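Comparison of Two Finger Designs for Picking Up Flat Linkage Parts

Aug 18, 2019
By Ximena Pacheco and Ching-wen Chiu

1. Purpose

The project examined whether a change in finger shape would improve the handling of flat parts by a parallel gripper. Flat link bars lie close to the table and leave little for a finger to hold. Two designs were compared: the Jolton finger, which is broad at the tip, and the Flovby finger, which tapers along its length and has a recessed slot on its inner side.

2. Setup

All trials used one arm, one white tabletop and one set of colored link bars and curved pieces. A wrist camera supplied the only view available to the operator. The parts were spread by hand before each session.
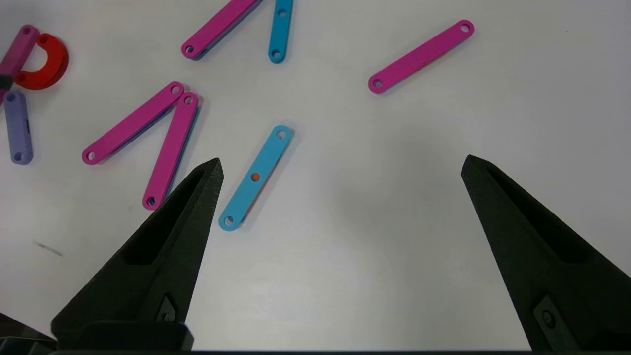
Figure 1. Tapered fingers open above the table, with link bars ahead of the tips.

Each design was given 40 attempts at straight bars. An attempt was counted as a success when the bar was lifted clear of the table and held for 5 seconds. The operator was allowed to correct the wrist angle once per attempt – further corrections ended the attempt.

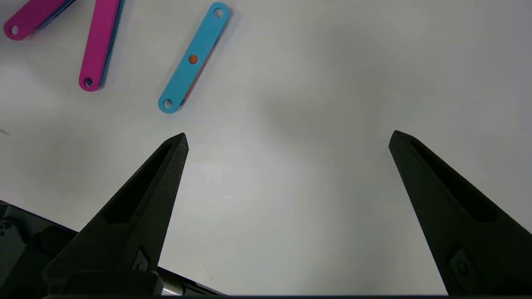
Approach angle proved to be the main source of difference between operators. Edgars Kazlauskienė preferred to line up with the long side of a bar, while Ching-wen Chiu approached near one end. The method was therefore fixed for the final trials, and all earlier results were set aside.

3. Curved Pieces

The C-shaped pieces were tested separately. They tended to turn when only one finger made contact, and the success rule was kept unchanged so that the results could be compared.
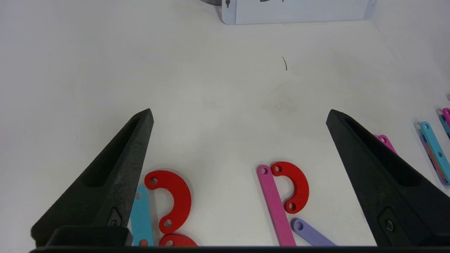
4. Findings

The tapered finger succeeded in 60 percent of attempts at straight bars and was adopted for further work. The two designs performed alike on curved pieces. Wear at the tips was not measured. Our supervisor, Vesna Vasić, has asked that the trials be repeated in December with a softer tip material.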